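Desktop strip-down, Grotdale workshop

These pages cover the office desktops that came to us from Tronitport in February. There were 156 towers in the load, most of them the same style of case with the blue plastic latches. They are taken apart on the bench and the parts sorted into tubs before anything goes on to Reteck.

Towers are laid on their side with the panel off, so the whole board can be reached without turning the case. Screws go in the tray by size. The side panels are stacked by the roller door and go out with the sheet metal.
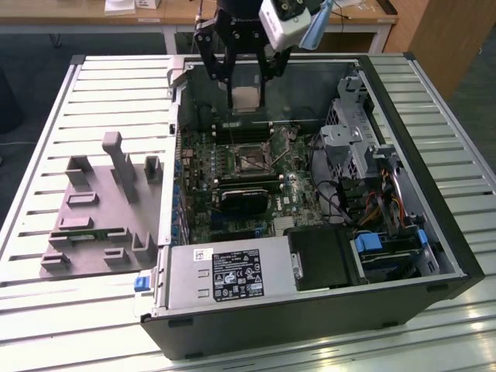
Processors are kept apart from the boards and go into foam, 12 to a sheet. Memory is sorted by size and put in antistatic bags. Graphics cards are set aside for testing, and the ones that fail go in with the low-grade boards.

Power supplies are left whole. We don't open them, and the leads stay on. Cables that unplug at both ends are bundled by colour and weighed at the end of the day.

Hard drives come out with their carriers. The drives are logged and locked away for wiping, and the carriers go in the mixed plastics tub. Please don't put drives in any other tub, even for a minute.

A full pallet of bare cases weighs about 200 kilos. The last 3 pallets are booked for Sunday morning. More pictures will be added to this page when the monitors are done.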